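What a Wood Surface Remembers

Finish wear on worktops has long been judged by eye. At the Stindirton test house, Ziad Chamoun has spent two years replacing that judgment with numbers. His method, known as Hakim, measures how much light a finish returns at 4 angles before and after abrasion.

The standard run is 300 passes under a fixed load. Oil finishes lose gloss early and then level off. Hard varnishes hold their reading for longer, then drop sharply once the film breaks.
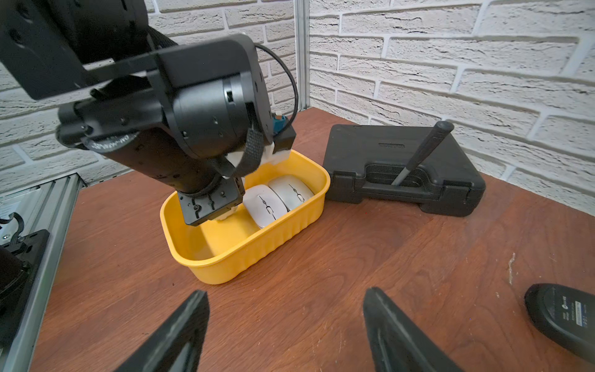
Humidity complicates the result. Panels conditioned at 66 percent gave lower readings than dry ones, and the gap widened with softer species. Chamoun now stores all stock for a month before testing – a delay that some suppliers dislike.

Stukon, which makes floor and bench coatings, has submitted 2953 panels so far. Its Witisska line is due for a second round in December, with a revised hardener and a slower cure.
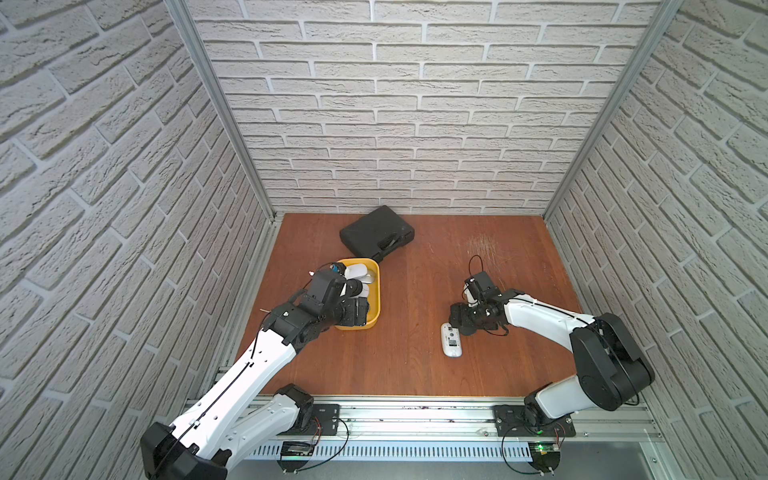
Light scratch marks on a reddish-brown wooden board.

Repair is the next subject. Spot refinishing restores gloss but often leaves a visible edge, and the current method has no measure for that.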